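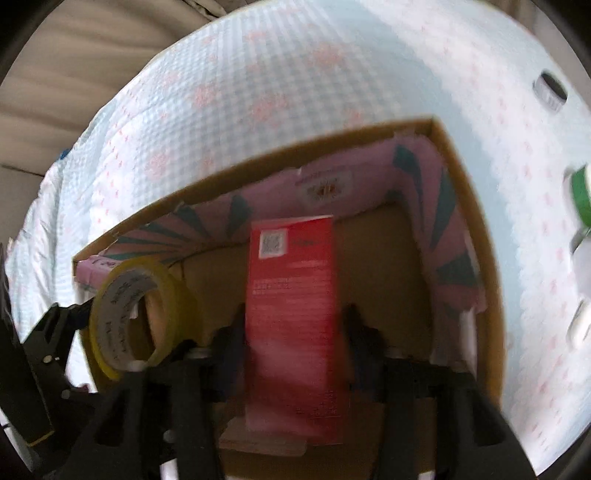

How does a robot hand know how hard to squeeze?

It has to be told, or it has to feel. A simple robot hand closes its fingers until a number in its program says stop. A fancier one has sensors, and it stops when the push on its fingers gets big enough.

My name is Raili Kettunen, and I build robot hands in a shared workshop called Skornel. Sharing is great, because somebody always has the screwdriver I lost. I also take my projects home and try them out on the bed, so if you ever visit, please check for screws before you sit down!

The hand I'm working on now is called Fastitz. (I named it after a long day, so don't ask me what it means.) It has two fingers. You have five on each hand, counting your thumb, so two may sound a bit sad. But try something for me. Pick up a pencil using only your thumb and one finger. Easy, right? Now pick up a sock, then a spoon. You can get through a lot of your day with two fingers, and so can a robot.

Tall, skinny boxes are one of my favorite things to practice on. If you have one at home, stand it up inside a bigger cardboard box and try the pencil trick on it. Your fingers have to go down on both sides of it at the same time. If one finger gets there first, it gives the box a little shove, and over it goes. My first hand, Indel, did this all the time. One of its fingers was slower than the other, and it knocked down everything I owned.

Big boxes are tricky in another way – they have walls. A robot finger needs space to open before it can close. When something stands right up against a wall, there's no room to sneak a finger in behind it. You would just wiggle yours in there without even thinking. A robot has to come in from a different side, or slide the thing away from the wall first.

Now, back to squeezing. Inside Fastitz there's a motor, and the motor listens to numbers. When I send it 34, the fingers are wide open. When I send 116, they're close enough together to hold a deck of cards. At 166 they touch. So if I want to hold something fat, I stop at a small number, and if I want to hold something thin, I keep going. The trouble is that the hand can't tell a deck of cards from a marshmallow. It squeezes them both the same way. I have squashed a few marshmallows, and yes, I ate them afterward.

That's why my next job is adding a sensor to each fingertip. It's a thin, flat pad that sends out a signal when you press on it. Your own fingertips are full of tiny sensors that do this job for you, all day long, even while you're busy thinking about lunch.

You can play robot hand with a friend. One of you shuts your eyes and is the hand. The other one is the program, and can only say "open," "close," "up," "down," "left," "right" and "stop." Try to move a paper cup from one side of the table to the other. When you get good at it, put the cup in a box and start over.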